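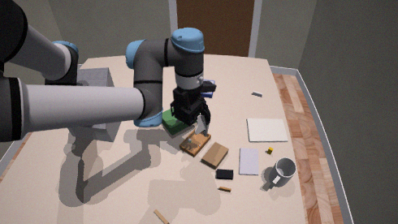 On Monday Stelios Vrettos wrote:
> Replaying the teleop logs from the Nesitz scene, I get the gripper
> closing early in 19 of 888 episodes. The joint stream looks clean.
> Is the finger command logged on a separate clock? Also, can I mix
> these with the kinesthetic set from July?

Stelios,

Yes, separate clock. The arm pose comes from the leader arm through Tazi, and the finger command comes from the trigger through Nudley, which stamps on receipt. If the operator's machine stalls, the two drift apart. Version 10 of the Flakel converter resamples both onto simulator time. Please rerun it on the raw files, not on the converted ones, or the offset gets applied twice.
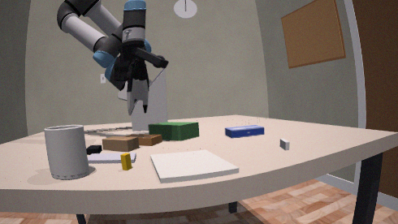 Camera choice matters more than I expected when checking these by eye. From the wrist view a late close and an early close look much the same. I now check from the room side of the table, with the cup in the left foreground and the green block behind the white slab, and scrub until the fingers are clear of everything. With the fingers empty and well above the top, any nonzero grip force in the log is a stamping error and the episode can be flagged without further argument.
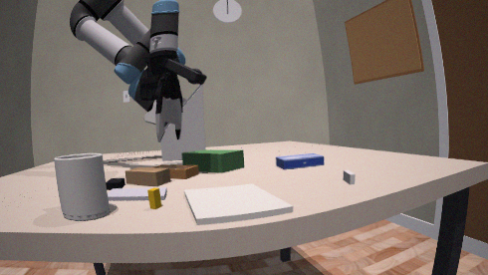
Fingers close together, nothing held, tips above the table.

On mixing: I would keep the sets apart for now. The hand-guided demos have slower approaches and long pauses where the operator changed grip on the arm, and a policy trained on both tends to copy the pauses. If you need the volume, trim any segment with joint velocity under threshold for more than 800 ms, then tag each episode by source so it can be dropped later.

Send me the list of the 19 episode IDs and I will compare the trigger stamps against the Tazi log on my side.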